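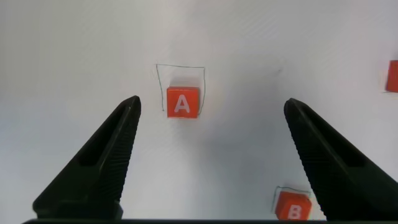
4 min read

Gwion Jenkins has written 13 rules for running a robot arm over a tabletop, and he would like it known that he wanted fewer. "Every rule is somebody's afternoon," he says. "Usually mine."

Jenkins looks after recording practice at Jukent, where the current job is letter blocks and boxes drawn on a white table. Rule one says the outlines get drawn before the arm is switched on. Rule two says you don't redraw them because the arm missed. "You'd be amazed how far a box will travel to meet a block."

Print | E-mail

Is a wobbly line allowed? It is. He has no time for rulers. "A customer's shelf is wobbly too. What I want is the same wobble on take 300 as on take one."
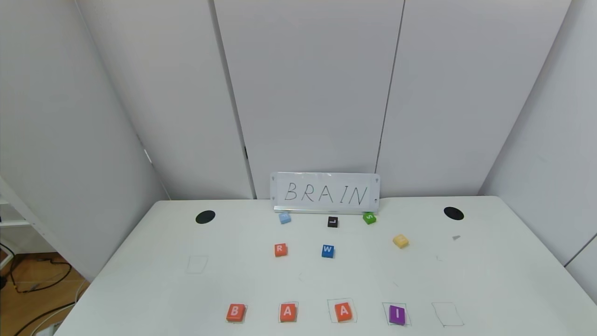
Letter blocks on the table, with the fifth box in the front row still empty.

The rule people grumble about is the one on failures. Jukent keeps them all, labeled. In June the team went back through 2,000 takes and relabeled 1,000, which Jenkins calls the dullest month of his career, and he used to audit parking meters.

"They'd put 'good' on anything that ended with a block in a box," he says. "Upside down? Good. Wrong box? Also good."

And the one he breaks himself? He thinks for a while. "No coffee near the table. I stand in the doorway and lean."

Sign up for our newsletter. By continuing to use this site you accept cookies.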